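FOR IMMEDIATE RELEASE

Stoltham Repair Library to open second branch in Trurnow this September

Members will be able to borrow tools, book a bench and hand in small electronics for parts

STOLTHAM — The Stoltham Repair Library will open a second branch in the old seed store in Trurnow in September. The branch will lend tools, offer bench space by the half day and take in small household electronics that can be repaired or stripped for parts.

The library opened in Stoltham with a single room and a wall of donated hand tools. It now lends everything from socket sets to sewing machines, and the waiting list for weekend benches has grown long enough that members from the Trurnow side of the river often give up and go home. The new branch is meant to fix that.

Trurnow will open with 300 tools on the shelves. Most come from the Stoltham collection, where popular items are held in duplicate. The rest were bought with a grant from the Ó Briain Fund, which supports repair and reuse projects in small towns. The grant also covers the first year of rent and the cost of new wiring in the building.

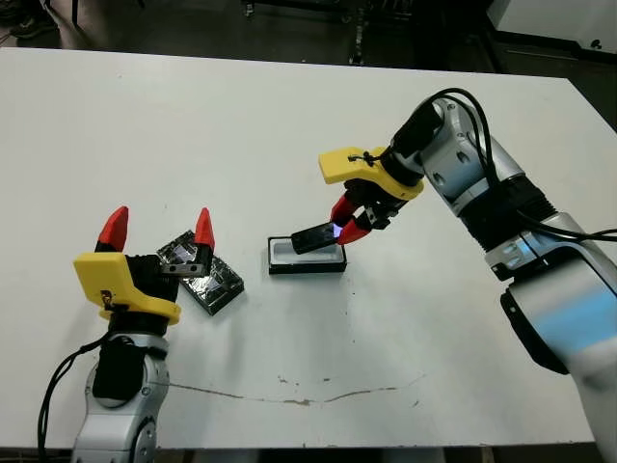 What members can borrow

The lending list covers hand tools, power tools, garden tools and test equipment. Loans run for a week and can be renewed once if no one else has asked for the item. Power tools go out with their guards, a spare blade or bit where one applies, and a printed safety sheet. Anything that comes back damaged through normal use is repaired at no charge to the borrower. Members are asked to report faults on the return slip, even small ones, so that a drill with a slipping chuck does not go straight out to the next household.

Ladders longer than 17 feet will stay in Stoltham, where there is room to store them flat. Trurnow members can still reserve them through the shared catalog.

Tukell, the catalog software the library has used for the past few years, will list both branches in one place. Items can be picked up at one branch and returned to the other. The van between the two runs every weekday except holidays, so a tool returned in Stoltham before noon is on the shelf in Trurnow by the next working day.
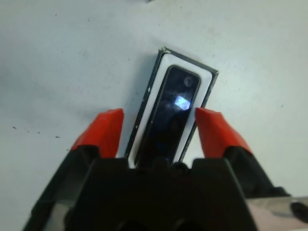

Small electronics can be handed in at the Trurnow branch during opening hours.

The electronics desk is new to the library. It will accept phones, radios, calculators, remote controls, cameras and similar items that fit in a shoebox. Staff will check each item and decide whether it can be fixed, used for parts or sent to the county recycling center. Repaired items will be sold at the counter, with the money going toward solder, screws, replacement screens and other supplies.

The desk cannot take televisions, microwaves, smoke alarms or anything with a swollen or leaking battery. Those should go directly to the county center, which has the right containers for them.

Membership at the Trurnow branch costs $50 a year for a household. Current Stoltham members do not need to sign up again. Their cards will work at both branches from opening day, and their renewal dates stay the same. Households that receive food or heating assistance can join without charge by bringing a current letter to the desk. 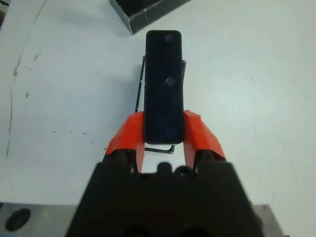 Do I need to erase a phone before handing it in?
Please do so if it still turns on. If it does not, tell the person at the desk, and the storage will be removed and destroyed before the phone is used for parts.

Benches and classes

Benches can be booked by the half day, mornings or afternoons. Each has a vise, a lamp and grounded outlets, and one near the back door is set aside for gluing and finishing because it is closest to the exhaust fan. Booking is free for members, and visitors pay $2 for a half day.

Classes will begin once the branch has settled in. The first will cover sharpening, lamp rewiring and basic clothing repair, each taught over a single evening. A class on small electronics will follow in the winter. 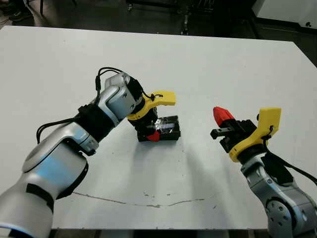
Bench users are asked to leave the surface clear and to sweep up solder scraps and wire ends when they finish. Cords should be kept off the walkways, and any extension cord should be unplugged and coiled before the next booking starts. Bench lamps stay at the bench — they are not part of the lending collection.

The Trurnow branch will be closed on Sunday. Stoltham hours are unchanged. Membership forms are available at the Stoltham desk now and will be available in Trurnow from opening day.

About the Stoltham Repair Library

The Stoltham Repair Library is a nonprofit tool-lending and repair workshop serving Stoltham, Trurnow and the surrounding townships. It is paid for by membership fees, counter sales and grants.

Press inquiries: Stoltham Repair Library, front desk, during opening hours.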